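Clearing out the spare room (again)

13/04/2018

I have been putting this off since February, when I opened the wardrobe in the spare room and a sewing machine lid fell on my foot. I closed the door, made a cup of tea and pretended it hadn't happened. But my sister is coming to stay next month and she can't sleep standing up, so last week I finally made a start.

The trouble is that I like keeping things. I come from a long line of keepers — my gran had a drawer just for string — and I can talk myself into hanging on to nearly anything. A kettle with no lid! It might come in handy! Noreen Moriarty from down the road lent me a book about tidying and I've managed to lose it somewhere in the mess, so I owe her an apology and probably a new book.

I started with paper, which everyone tells you not to do, and they're right. I found every gas bill from our old flat in Plukevthorpe, a birthday card I'd bought for Eimear and never sent (sorry, Eimear) and 109 recipes cut out of magazines. I know it was 109 because I sat on the floor and counted them instead of getting on with the job. I've cooked three. One of them was a fish pie that went wrong, so I'm not sure it should stay in.
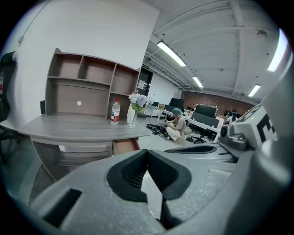 How do you decide what to keep?

I ask myself if I'd pay to replace it. If somebody walked off with it tomorrow, would I go into town and hand over my own money for another one? For most of the wardrobe I wouldn't have gone as far as the bus stop.

Clothes were harder. I still have the green coat I wore to my first proper job at Temgate, and it hasn't done up over my middle for 20 years, but I tried it on anyway and stood in front of the mirror with my arms sticking out. It's gone back on its hanger. I also found two left gloves, a bridesmaid dress in a colour I can only call salmon, and the scarf I accused my husband of leaving on a train. He has been very gracious about that, and has only brought it up at every meal since.

So far I've filled nine bags for the charity shop and I've only sneaked one thing back out (a jug, and it's a lovely jug). The bed is visible now and you can walk all the way to the window if you turn sideways by the bookcase. I've washed the curtains too, and they've come up a completely different shade of cream!

Still to do: the top of the wardrobe, the box of cables, and whatever is under the bed. I had a quick look with a torch and came straight back out again. If anyone wants a bread maker, come and get it, it works perfectly well and I've even got the booklet.

Contact me | © Eimear Corrigan's Sister-in-Law's Blog | Back to top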